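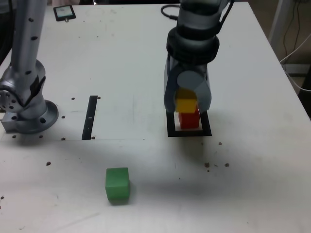

Sunday, late morning

Slept until nearly nine and did the white table before anything else, or meant to. There are brown specks and crumbs all over it again. I wiped it on the first of May and it looks as if I never did. The gray scuffs are another matter. I tried dish soap on one corner, then the Erkitz cream, and they stayed where they were. The tin says to leave it on for 5 minutes. I gave it ten and got a slightly cleaner scuff.

The blocks are still out. Yellow on top of red, red inside the black square, green by itself on the open part of the table. I want to try a stack of three inside the square, then the same three in the other order. After that I'll put them back in the box and have the table clear for the week.

Had toast standing up. Bread is finished. Wrote a list: bread, lentils, sponges, a new bulb for the hall, stamps.

The man from Stanciu called about the shelves. They come in at 29 inches deep, too much for the alcove, and the shallower ones are on order from Brukasmont with no date. I said I'd wait. I have been waiting since winter, so another few weeks is no hardship, but the boxes are still on the floor by the window and I bang my shin on the same one every time I open the blinds.

2:15

Went out for the bread. Walked the long way, past the canal, 35 minutes with the bag. Wind from the north and my ears hurt. The Memia store had no bulbs of the right size, so the hall stays dark. Forgot the stamps.

Paid the water bill when I got in. Moved what was left into savings, which now stands at 2,000 for the first time since I had the car fixed. I'd like to leave it alone until fall.

Evening

Lentils, too much salt. Ate them anyway and froze the rest in two tubs.

I should get a proper cloth for the table and stop using old T-shirts — they push the crumbs from one side to the other. Also ask whether that kind of white top can be sanded or whether it has to be replaced. I'll call in the week.

Bed early. Rain on the kitchen window again, and the towel is down on the sill.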